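Practice Rooms: An Open Day at Skatard

Dec 7, 2022 – By the Features Desk
3 minute read

Skatard opened its Grelline site to the public for the first time since the simulation group moved there in June.
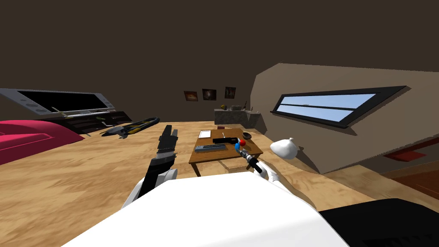 Visitors were shown how a household robot is trained in a simulated home before any machine is built or bought. The programme, known as Mangubat, holds 972 rooms, and staff intend to reach 1,000 before the next open day.

Guests were invited to take the controls in groups of two. Each pair was asked to guide an arm to a small object on a low table and close the gripper on it. The task proved harder than many had expected – judging depth on a flat screen takes practice.

Staff spoke plainly about the limits of the method. Objects in a simulated room do not always rest as they should, and a grasp learned there must be tested again on real equipment. That testing is carried out by Prudico, whose workshop was closed to visitors.

A further open day is planned. Places must be booked in advance.

Comments (3)

We enjoyed the talk, but the queue for the controls was very long.

Will Prudico be open next time?

My daughter managed it on her second go. I did not.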